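Carton questions, answered
Updated 5 December 2023

I started this page because the same questions about milk and juice cartons kept landing in my inbox after I wrote up our street's sorting shelf. I'm Mesfin Gebretsadik, I live in a flat with a very small kitchen, and I've been fussing over packaging for longer than I'd like to admit. What follows is what works for me, so do check with your own council before you copy any of it!

Are cartons paper or plastic?
A bit of both, and often a bit of metal too. Long-life milk usually comes in board with thin layers of plastic and foil inside, and chilled milk cartons tend to leave the foil out. That's why they go in their own box at my place and stay out of the newspapers.

Do I have to rinse them?
Please do. A splash of cold water, lid on, quick shake, pour it on the plants or down the sink. I skipped this for a fortnight in June and had to leave the kitchen window open all night.

Should I flatten them?
Ask your collection people — mine are happy either way, but some sorting lines prefer them in their original shape. If you're allowed to squash, you'll save masses of room. My box takes 20 little cartons as they are and 60 flattened, which still amazes me.

How do you get the air out without milk going everywhere?
Empty it properly first, then open the cap, pull out the folded corners if it has them and press from the bottom end towards the spout. Do it over the sink the first few times. Elis from upstairs does hers with a rolling pin, which is noisy but very thorough.

Cap on or cap off?
On, where I live. Loose caps are so small that they can drop through the sorting machinery, so I squash first and screw the cap back on after. Your area might want it the other way round (Purkamar, where my sister lives, collects caps in a separate tub).

What about the little ones?
Same rules, and they're the ones people forget! The small milks from lunch boxes and hotel breakfasts are made much like the big ones, so they can go in with them if your council takes cartons at all.

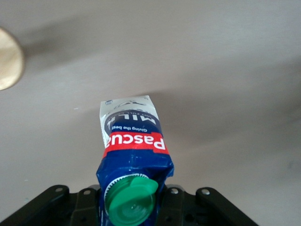
Small Pascual milk carton, cap end down, green screw cap with a flip-up tab.

Does it matter if the carton's already crumpled?
Not for mine. Creases and dents are fine so long as it's empty. I'd only worry about one that has split and gone mouldy inside, and that goes in the ordinary bin.

Can I keep some for crafts?
Of course. Cut the top off and you've got a seedling pot, though poke a hole or two in the base or your tomatoes will drown. I had 19 of them on the windowsill last spring and lost one to the cat.

Where do I take them if there's no kerbside collection?
Try the bring banks at bigger supermarkets, or look on your council's website under cartons. I drop mine off at the Fukuda car park when I'm passing.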